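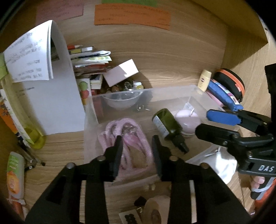 4주차 강의 노트: 개인 기록물의 정리와 평가

1. 이번 주 범위

지난주에는 기관 기록의 분류 체계를 다루었다. 이번 주는 개인이 남긴 기록물, 곧 편지, 메모, 영수증, 일정표, 초고 등을 다룬다. 읽기 자료는 Nadine Saab의 글 「책상 위의 기록」 7장이며, 사례는 Wenmont 자료실의 Mandagi 문고에서 가져왔다.

2. 개인 기록물의 특징

기관 기록에는 대개 생산 부서와 보존 기간이 정해져 있다. 개인 기록물에는 이런 기준이 없다. 같은 칸에 공적인 문서와 메모지, 필기구, 생활용품이 함께 들어 있는 경우가 흔하고, 작성 날짜가 없는 종이도 많다. 정리자는 내용을 읽기 전에 먼저 물건이 놓인 상태를 기록해야 한다.

접착 메모지는 따로 주의한다. 붙어 있던 위치가 메모의 뜻을 결정하는 경우가 있다. "다시 확인"이라고만 적힌 메모는 떼어 내면 무엇을 확인하라는 것인지 알 수 없다. 떼기 전에 위치를 적고, 원래 붙어 있던 문서의 번호를 메모 뒷면이 아니라 보관 봉투에 연필로 쓴다.

3. 원질서 존중

원질서란 생산자가 기록을 두고 쓰던 순서를 말한다. 기관 기록에서는 비교적 분명하지만 개인 기록물에서는 다음 세 경우를 구분한다.

가. 순서가 분명한 경우: 그대로 유지한다.
나. 일부만 남은 경우: 남은 부분은 유지하고 나머지는 형태별로 묶는다.
다. 순서를 알 수 없는 경우: 정리자가 순서를 부여하고 그 사실을 목록 서두에 밝힌다.

Latifa Zerouali는 (다)의 경우에도 상자 단위의 구분은 지켜야 한다고 본다. Saab은 상자가 이사 과정에서 바뀌었을 수 있으므로 상자 구분에 큰 의미를 두지 않는다. 두 입장의 차이는 시험 범위에 포함된다.

4. 사례: Mandagi 문고

전체 1,441건, 상자 8개. 기증 당시 목록은 없었다. 1차 정리에서 편지와 초고를 먼저 분리했는데, 이 과정에서 편지에 끼워져 있던 메모 일부의 출처를 잃었다. 2차 정리에서는 상자별로 사진을 찍고 층위 번호를 붙인 뒤에 꺼내는 방식으로 바꾸었다. 목록 작성에는 Stekum 양식을 사용했다. 양식의 '비고' 칸은 300자까지 쓸 수 있어 위치 정보를 적기에 충분하다.

5. 평가와 선별

모든 것을 보존할 수는 없다. 선별할 때는 다음을 검토한다.

- 다른 곳에 같은 내용의 기록이 있는가
- 생산자의 활동이나 생활을 보여 주는가
- 제3자의 개인정보가 들어 있는가
- 현재 상태로 보존이 가능한가

영수증과 포장지는 흔히 폐기 대상으로 분류되지만, 일기가 없는 생산자의 경우 날짜를 확인할 수 있는 유일한 자료일 수 있다. 폐기한 항목도 목록에는 남긴다.

6. 과제

자기 책상 서랍이나 선반 한 칸을 골라 원질서 기록표를 작성한다. 물건을 옮기지 않은 상태에서 먼저 기록하고, 3절의 가, 나, 다 중 어디에 해당하는지 판단 근거를 한 문단으로 쓴다. 타인의 이름이나 연락처는 가린다.

제출 기한: 12/2/23
제출처: 강의 게시판 과제란

다음 주에는 보존 용품과 보관 환경을 다룬다. Saab의 글 8장을 미리 읽어 올 것.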